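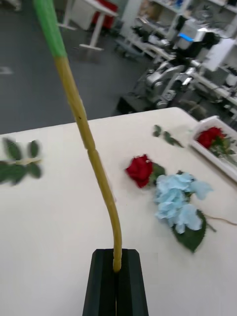

Vol. 3, No. 13

From: Hortensia Orellana
To: Vellow robotics club list
Subject: Re: Flower task, stem slipping and where we stand

Hi everyone,

Replying to the whole list, as a couple of you wrote to me separately with the same thing. The quoted part is from the Ellery team's message last night. My answers are under each piece.

> We have the pick working from the middle of the table but the
> stem turns in the fingers once the arm starts to lift. By the time
> we get to the vase the flower is pointing somewhere else. Are we
> supposed to correct for that in code or change the grip?

Change the grip first. The stems are thin and round and the fingers close flat against them, so there is very little to stop a stem from rolling. You have a heavy end and a light end, and if you take hold a long way from the balance point the heavy end is going to swing down. Try gripping closer to the bloom and see how much of the turning goes away before you write anything.

If you want the stem upright for the insert, you will need to hold it low, and then the approach has to be slower. The Bidine team cut their lift speed in half and their stem stayed put on most tries. They did not change anything else. They did have one run where the stem bowed badly on the way up, so look at the bend as well as the angle. The tip is not where a straight line from the fingers says it is. If your code assumes a straight line, your insert point will be off, and the longer the stem the worse it gets.

> Also the wrist camera loses the top of the stem when it is held
> up. We only see the lower part and whatever is on the table
> behind it. Can we use the overhead camera as well?

Yes, both cameras are allowed. I should have put that in the task sheet and will fix it. What you can't do is add a third one of your own.

Before you go that way, think about what you need the wrist view for. Once the flower is in the hand, the end near the camera goes soft when the arm moves, and the color in that part of the picture is not worth much. The lower stretch by the fingers is much steadier. You could get the lean of the stem from that part alone. Taking the picture after the arm has stopped helps too. Drindstead wait half a second before they grab a frame and it costs them very little on the clock.

> Our detector keeps calling the green leaves a second flower. It
> is worst when they are next to a rose. Do loose leaves count as
> objects for scoring?

Loose leaves do not score and do not need to be moved. They stay on the table on purpose. If you pick one up by mistake there is no penalty, but you have used the time.

For the detector, I looked at the pictures you uploaded and nearly all of them have the flowers spread out with bare table between them. On the day they will not be laid out like that. A rose can be lying right up against a hydrangea with the leaves of one under the other, and your training pictures should have plenty of those. Put some in the tray as well. The raised sides change what the camera sees, and the flowers in there tend to sit among a lot of greenery. I would take a fresh set before you touch the model settings.

The pale blue hydrangea gives people a different problem. The head is wide and the edge of it is uneven, so the box comes out a different size each time, and the center of the box is not a good guide to where the stem is. Find the stem separately. When it is lying flat it is a thin brown line on a white table and plain old edge finding does fine.

> Last thing, can we book a longer slot? Two of us have class until
> late and we spend most of our time setting up.

I have moved you to the last slot, 5:30 p.m., and nobody is on after you. Please still be off the arm when the building closes.

On setup time, this goes for everyone. Save your table and tray positions at the end of a session and load them at the start of the next. If the table has been bumped you will find out on the first pick and can redo the calibration then. Doing the full calibration each time is taking some teams almost 13 minutes.

Other items for the list:

Task order. The rules say rose first, then hydrangea, then any flower from the tray. Bidine asked if the tray flower can be a second rose. It can.

Drops. A flower dropped on the table can be picked again. A flower dropped on the floor is out for that run, and please do not reach in for it while the arm is live. Stop the arm, then get it.

Flowers. The artificial ones are taking some wear. If the green wrap on a stem starts to come loose, put it aside and tell me. Don't tape over it with whatever is on the bench, as tape changes the thickness and the next team's grip width will be wrong.

Log sheets. I have 2 from Drindstead and 3 from Ellery and none from anyone else. I only need the grip width, the lift speed and whether the flower ended up in the vase. One line per run is enough.

The practice round is still planned for September. I will send the running order once I have heard from all the teams – if yours has changed members, reply to me and not to the list.

Hortensia

--
Vellow robotics club list
To leave the list, reply with "remove" in the subject line.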